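Ticket 3192: Obituary page shows the wrong survivors
Product: Plikico Memorial Pages
Opened by: Ama Atinga, Boateng Funeral Home
Handled by: Babatunde Yusuf, Plikico support
Priority: High (was Low, see below)

Ama Atinga wrote:
We have an obituary up for a Mr. Viken and the "Survived by" paragraph belongs to another family. He had two daughters. According to your page he is survived by nine grandchildren, a brother in Gurklow and a beloved parrot. The daughters have been very gracious about the parrot. Please fix it before the service.

The form made me choose a priority and "Low" was already filled in. I would like it noted that it is not low.

Babatunde Yusuf wrote:
Sorry about this, and please pass that on to the family. I've changed the priority. Can you tell me whether the wrong paragraph shows in the editor too, or only on the public page? And did anyone start this notice by copying an older one?

Ama Atinga wrote:
Only on the public page. In the editor it is perfect, which made for a confusing phone call. And yes, we copied an older one. We always copy an older one. There are 35 fields in that form and I have a lobby full of people.

Babatunde Yusuf wrote:
Understood. Tried so far:

Saved the notice again. No change.
Cleared the page cache. No change, except the photo of Mr. Viken went sideways. Put it back.
Unpublished and republished. The parrot is still with us.
Made a test notice from scratch. Correct survivors.
Made a test notice by copying. Wrong survivors, so at least I can break it on purpose now.

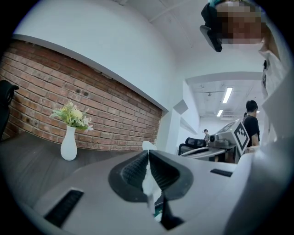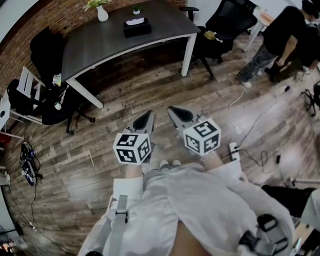

GURKLOW, 13 Jan 2019

Babatunde Yusuf wrote:
Found it. When a notice is copied, the "Survived by" and "Preceded in death by" boxes get new text in the editor, but the public page goes on reading the old notice's text until the copy is given its own web address. Yours still had the old address with a "-2" on the end. I gave it a new one, and the page now lists the two daughters and no birds.

The guest book was tied to the old address as well. I moved the entries over by hand. Please check that they're all there, and that the one signed "The Tuesday Bowlers" is meant for Mr. Viken.

Ama Atinga wrote:
It is. He bowled. Page looks right on my computer and on my phone. One of the daughters still sees the old version on hers.

Babatunde Yusuf wrote:
Her phone is holding on to a saved copy. It should let go within 30 minutes, or she can close the page and pull down to refresh.

Ama Atinga wrote:
She refreshed it and it's fine. She says she'd grown rather fond of the parrot.

While I have you: the email that went out to subscribers had the wrong paragraph too. Can it be pulled back?

Babatunde Yusuf wrote:
Sent mail can't be pulled back, I'm afraid. I can send a correction to the same list. Suggested wording: "An earlier notice for Mr. Viken listed his family incorrectly. The corrected notice is on his page." Shall I?

Ama Atinga wrote:
Yes, but take out "listed his family incorrectly" and put "contained an error." People will go looking otherwise.

Babatunde Yusuf wrote:
Sent with your wording. A permanent fix for copied notices is planned for March. Until then, after copying, open Settings, type a new web address, and save before you publish. I've also asked for "Low" to stop being the default priority. That request was logged as Low.

Status: Solved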